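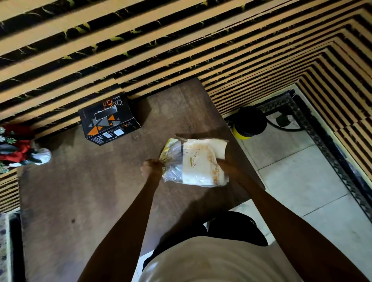 4. Remise en route après l'hivernage

Cette section concerne les Gradetti 405 équipées du carburateur Rarnelier d'origine. Si votre moto porte autre chose à la place (un propriétaire précédent a souvent eu des idées), reportez-vous à la notice du fabricant, à supposer qu'il en ait écrit une.

Comptez une matinée. Prévoyez l'après-midi aussi, par respect pour la mécanique ancienne.

4.1 Avant de commencer

1. Placez la moto sur sa béquille centrale, sur un sol plat et dur. Le gravier n'est pas un sol dur.
2. Débranchez la borne négative de la batterie.
3. Fermez le robinet d'essence (levier à l'horizontale). S'il goutte encore dans cette position, passez directement au point 4.3.
4. Ouvrez la porte du garage. Les vapeurs d'essence et le chauffe-eau font mauvais ménage.

ATTENTION : ne fumez pas. On a honte de l'écrire, mais le courrier des lecteurs nous y oblige.

4.2 Vidange du réservoir et de la cuve

5. Dévissez le bouchon et sentez. Une essence qui rappelle le vernis à ongles a fait son temps.
6. Glissez un bidon homologué sous le robinet, débranchez la durite côté carburateur et ouvrez en position réserve.
7. Laissez couler jusqu'au bout. Les derniers centilitres contiennent la rouille, et c'est elle que l'on veut voir partir.
8. Desserrez la vis de vidange de la cuve avec une clé de 9. Une pince multiprise convient également si vous souhaitez commander une vis neuve.

Note : la peinture du réservoir est vulnérable à l'essence, surtout si elle a été refaite. Entourez le goulot d'un chiffon et essuyez la moindre coulure tout de suite.

4.3 Remplacement du joint de robinet

Le joint d'origine est en liège. Il sèche pendant l'hiver, se rétracte et ne revient jamais à de meilleurs sentiments. La pochette de joints Adamczyk, référence 3548, contient ce qu'il faut, plus une rondelle dont l'usage nous échappe encore.

9. Réservoir vide, dévissez l'écrou du robinet. Attention, filetage inversé côté réservoir : l'écrou se visse dans les deux sens à la fois.
10. Retirez le vieux joint entier si possible. Les miettes finissent toujours dans le gicleur.
11. Nettoyez la portée à l'alcool, sans gratter au tournevis.
12. Posez le joint neuf à sec. La pâte à joint n'améliore rien et se dissout en filaments.
13. Resserrez à la main, puis d'un quart de tour à la clé. Un quart.

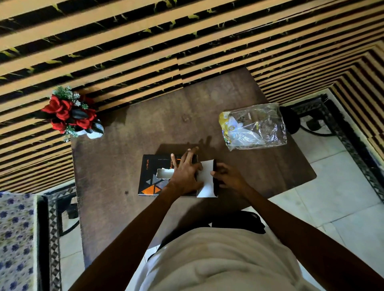 Fig. 4-2. La boîte noire, orange et grise à l'inscription « INFINITY », côté manchon blanc.

4.4 Premier démarrage

14. Remplissez avec 3 litres d'essence fraîche, pas davantage : s'il faut tout redémonter, vous serez content de n'avoir que cela à vider.
15. Ouvrez le robinet et attendez que la cuve se remplisse. Passez un doigt sous le joint. S'il sent l'essence, retour au point 9.
16. Rebranchez la batterie, tirez le starter, contact mis.
17. Kickez franchement, jambe souple. La 405 rend parfois le coup, et elle vise le tibia.
18. Dès que le moteur tient, repoussez le starter à moitié et laissez chauffer au ralenti sans jouer de la poignée.

Si rien ne se passe après une dizaine d'essais, retirez la bougie. Mouillée, le moteur est noyé : fermez l'essence et laissez-le réfléchir. Sèche, l'essence n'arrive pas : contrôlez la durite, puis le pointeau.

Les pièces citées sont disponibles chez Drindeo, dont les délais s'allongent nettement à partir d'avril, quand tout le monde redécouvre sa moto en même temps.

Section révisée le 15 juillet 2024. Suite : 5. Réglage du ralenti.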